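Somullow Desk Set 40 - tabletop data collection kit

In stock, ships from Clarnley. Call or e-mail for lead time on orders over 5 kits.

Desk Set 40 is a ready-to-run kit for recording pick and place demonstrations. Teleop or hand-guided, your choice. Comes with the tabletop, the props, the layout cards and the recording software (Ruvik, one seat). Arm not included. Works with most small arms that have a parallel gripper, ask us if yours is odd.

What's in the box: white tabletop in two halves, clamps, overhead camera post, foot pedal for start/stop, 40 desk props in a lidded tray, 500 layout cards, spare props bag. Power supply for the pedal is US plug only at the moment, EU plug in January.

Props are plain office stuff and that is on purpose. Pens, markers, tape rolls, a mesh pen holder. Thin things roll, shiny barrels throw off the depth, and mesh is mesh. If a policy only ever sees foam blocks it will fall over on the first real desk. We buy in batches so label prints and cap colors change a bit from kit to kit. Can't match a specific color, sorry.

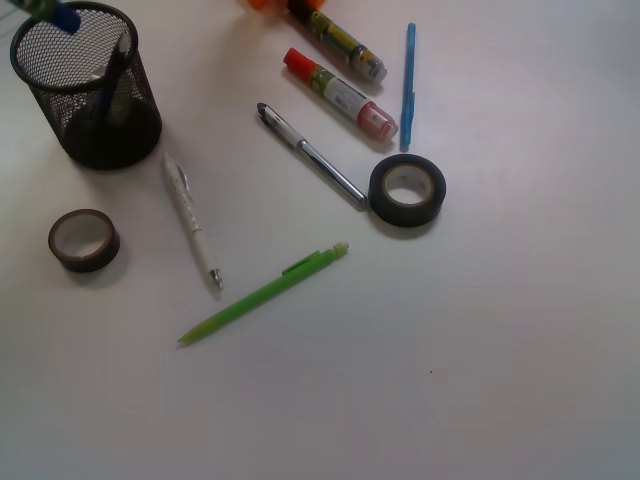 Layout cards tell the operator where to put things before each take. Shuffle, draw, set out, step on the pedal, go. Cards are graded, sparse ones first, then cluttered. Please do not skip the shuffle, operators get into habits very fast and you end up with the same start position all afternoon. Ruvik logs the card number with each episode so you can check the spread later.

Tasks that ship with the card deck:
pen into holder
pen out of holder, lay flat
tape roll to the other side of the table
sort markers from pens
clear everything to the left

You can write your own, there's a blank template in the software. Keep the instruction short and use words people would really say.

Episodes save one folder each. Video, joint states, gripper state, the instruction text, card number, operator initials, pass/fail flag. Keep your fails! Mark them as fail and leave them in, you can filter at training time. Export to the usual formats is under File, a couple of them are still marked beta.

Sample set: 493 episodes recorded on our own bench by Kazue Furukawa, free download with any order. It was meant to be 500, seven had a dropped camera stream and got pulled. Good for checking your loader before your own kit arives.

Lighting. One soft light overhead is fine. Shadows are ok, just don't move the lamp halfway thru a session without starting a new session in Ruvik. White top does show marks, wipe with a damp cloth, no solvents. Gray top availble to order, same size.

Wear parts: caps get loose and tape rolls get squashed by grippers set too strong. Refill tray sold separately, same 40 props. Mesh holder can also be ordered on its own.

Not compatible with the older Eglītis camera post, the clamp is a different width. Adapter plate on request.

Returns within 5 weeks, unopened card deck please. Questions on fit or bulk orders to Jessie Kinnear at the Clarnley office, mornings best.

Stock and page last checked Wed 31 August.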